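Ticket 196 - Sorting table: pads wearing, count does not match
Site: Clutano
Opened: 2024-06-04
Opened by: Si-woo Yoo
Status: Open, waiting on Drurkier

Problem
The pads on the hand-held grippers are fraying again. The rubbery layer is ragged along the sides, and on the right finger a small torn bit hangs off the lower corner. I asked for new pads in May and was told to monitor them. I have monitored them. They are worse.
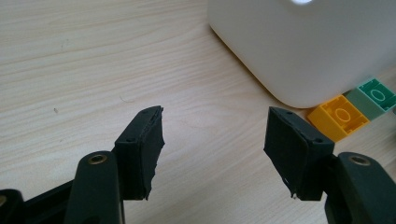
Log
1. Swapped left and right grippers between two people. Same drops, different people. So much for "operator technique."

2. Trikach report says 47 blocks binned last session. Our tally sheet says 40. Drurkier support says the software count is the correct one. I would like to know how it counted 7 blocks that were still on the table.

3. Reran the task at half speed, one block at a time into the white bin. Fewer drops, but at that pace we miss the target, and the target was set before anyone here had held these things.

Grippers in both hands, orange block in the left one, bin part filled.
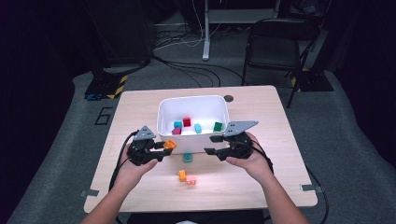
Table 6, blocks still to go in front of the bin.

4. Kwak suggests a firmware update. Firmware does not glue rubber back on.

Note for whoever picks this up
We were told automation would take the dull part of the job. So far the dull part is the same, plus 2 cables per person and a report to argue with at the end of the shift. Wrists are sore by lunch - please log that too, it was left off the last ticket.

Requested: new pads, and someone to explain the count.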